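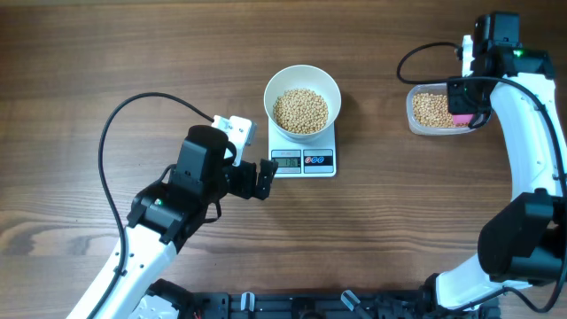
9 October 2021

Dye bench, second madder run. Picking up from where the February notes stop, which was the alum mordant and the four wool blanks that came out more brick than red.

Water first. Tap water at Breltville is hard and I think that helped the madder last time, so no change there. Rainwater butt is for the weld only. Nabila Fawzy has put a strip of blue tape on the rainwater cans and I'd like it to stay on.

Yarn is the Stoltach two-ply, undyed, three skeins from the same cone. Weighed after a night on the airer: 300 g for the three together. Scoured them yesterday in the big pan with a little of the plain soap, held just under a simmer for an hour, left in the pan to cool. The water came out a dirty yellow, more than I expected from yarn sold as clean. Second rinse ran clear. If we buy off that cone again, scour it twice and don't trust the label.

Mordant: alum at 18 per cent of dry weight, so 54 g. Dissolved in a jug of hot water and stirred into the pan before the wool went in. No cream of tartar this time. Dagmar Zeman thinks the tartar was what pushed the February blanks towards orange, and leaving it out is the cheapest way to find out. Wool in wet, heated slowly, kept under a simmer for an hour, lid on, off the heat, left overnight. Squeezed out this morning, not rinsed.

Madder: 400 g of chopped root for the main bath. That is more root than wool and it's a lot, but the Hornedard root is old stock and the last jar was weak. I ground half of it in the hand mill and left the other half in chips to save my wrist. Soaked in warm water from first thing, poured off the first soak and kept it in the lidded bucket under the bench. It's a brown-yellow liquor and may do for a tan on the leftover linen. Label is on the lid. Somebody please use it or tip it within the week, it goes off.

Dye bath log:

09.40 Root in a muslin bag, into the bath. 30 degrees.
10.05 Wool in. 38 degrees.
10.45 52 degrees. Colour already taking, a pinkish orange at the ends of the skeins and paler in the middle where the ties are. Loosened the ties on two of them.
11.20 60 degrees. Ring turned down to its lowest.
11.50 66 degrees. Crept up while I was on the phone to the carrier. Took the pan off for ten minutes.
12.15 61 degrees. Back on.
13.15 Ring off. Left everything in to cool.

The point of the day was keeping it under 65 and I missed that once, by a degree, for no more than a few minutes. The brown comes out of the root when it's too hot, or so the Gebremichael notes have it, and they put the limit at 70, so we're probably all right. The ring doesn't hold a low setting well. It clicks off, drops four or five degrees, then overshoots. A heat spreader under the pan might even it out. There used to be one in the cupboard with the lids.

Took the skeins out at 16.30. Wet colour is a proper red on skeins one and two, with a slight lean to orange in strong light. Skein three, the one whose ties I didn't loosen, has two pale bands where the string was and is otherwise the same. Could be overdyed or sold as it is to someone who likes that sort of thing. I'd keep it for testing.

Rinsed in cool water until it stopped running, five changes. Bits of root everywhere, mostly from the ground half. The muslin is too open for ground root. Use the finer bag or go back to chips, which are slower but far less picking out. Hung in the back room away from the window.

Exhaust bath: put the small skein of mohair in the leftover liquor with the same bag of root, cold, no heat at all. Will leave it two nights and see. Also dropped in a scrap of alum-mordanted silk on a string tied to the handle. Don't pull it out.

pH, for what the strips are worth: 7 at the start, between 6 and 7 at the end. I added nothing. In February we had chalk in the bath and I'd forgotten that until I reread the page, so tartar isn't the only difference between the two runs. Dagmar, this means the comparison isn't clean. To do it properly we need one more run with chalk and no tartar, and another 300 g of the same wool. There's enough on the cone for that and not much over.

Light test: cut two lengths from skein one once dry, one on card in the south window with half covered, one in the drawer. Check at two weeks, then monthly. Same again for the February sample so they sit side by side.

To order: alum, finer muslin, pH strips (the narrow range ones), rubber gloves in medium. The large ones let water in at the cuff.

To do: find the heat spreader. Clean the mill properly, it's still red inside and the weld goes through it next. Copy the temperatures into the dye book.

Spent root is in the colander by the sink, drying. One more pink might be had from it.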